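The Pink Pad

When Suryani Tarigan was nine years old, she sewed the ear back on her brother's toy dog, and it stayed on for two days.

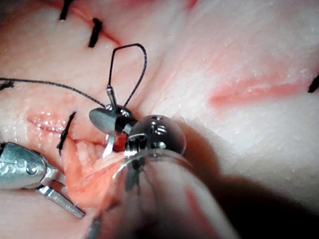

She thought about the dog again in the skills room of Plernwood Hospital, in the first cold week of May. In that time it had seemed to her a simple thing, to put back together what had come apart. Now she looked at the pale pink pad with its thin red line, and at the black stitches which lay across it, not all in the same direction, and she was less sure. On one side the pad had been opened, and inside it was orange and full of small fibres, like the flesh of a fruit which has waited too long in the kitchen. She did not like this part. She could look at a real wound without any trouble, but the orange made her think of lunch.

"You pull too much," said Danang Ngui from the next chair.

"I don't pull."

"You pull when you are thinking about something else. I can see your shoulders."

Danang was two years ahead of her and had the right to say such things. He had grown up in Runham, where his parents had a dry cleaning shop, and he had learned to sew buttons before he could read. He said that a button wants to be held, but not strangled. He said it quite often. In the beginning she had written it down in her notebook, and now she only nodded.

The rain was strong on the windows. Somebody in the corridor was moving a trolley with a bad wheel, and it cried each time it turned. Suryani took the thread again and let it lie loose for a moment, so that it could find its own shape. It was dark grey under the lamp, although on the packet the colour was called black.

"What were you thinking about?" Danang asked.

"My mother's phone call."

He waited. He was good at waiting, this she had to admit.

Her mother lived in Sitompul Street, in the same flat as always, 2,413 kilometres from the skills room. Suryani had looked up the distance on the night she arrived, and she had not been able to forget it afterwards. Last night her mother had told her that she had fallen on the stairs with a bag of oranges. It was nothing. A young doctor had closed the cut above her eye with four stitches, and he had talked about football the whole time.

"Was it good work?" Danang asked.

"She sent me a photo. One of them is crooked."

"Which one?"

"The second from the outside. He was hurrying, or he was tired. The edge is folded in a little." She put down the needle holder, because her hand had begun to speak together with her mouth. "I wanted to call this hospital and ask for his name. Can you imagine? A whole night I was angry with a boy who likes football."

"And your mother?"

"She says he was lovely. She gave him some oranges."

Danang laughed, and then he saw that she was not laughing, and he stopped. He moved his chair a little closer and looked for a long time at the red line. There was a soft stain on the pad further to the right, and he looked at this too, as if it could be useful.

"When my father made a bad repair," he said, "he never showed the customer. He undid it after we closed, when the lights in the front were already off, and he did it again. One time it was a coat for a lady from the Ikside ferry office. Three evenings he undid the same pocket. My mum said, it's a pocket, she will put a handkerchief in it."

"And was it better, in the end?"

"I don't know. I was a kid. I was under the counter with a torch, reading comics."

She had hoped for something more from this story. She looked at him, but he had already gone back to his own work, with his head low and his tongue between his teeth.

The trolley came past again. Suryani opened and closed her fingers until they were warm. Her mother had said one more thing on the phone, at the very end, when they had both said goodbye already. She had said, "I told him that my daughter is learning this also," and then there was a silence on the line, and in the silence the young doctor was there too, with his football and his tired hands, and his one crooked stitch.

She took up the needle holder.

"Is there any tea left?" she asked.

"In the flask. But it's from this morning."

"It doesn't matter."

She did not get up for it. She went in at the edge of the line, turned her wrist as she had been shown, and drew the thread through slowly. Then she made the knot. It sat a little to the left of where she wanted it. She looked at it for some time, with her shoulders down, and reached for the scissors.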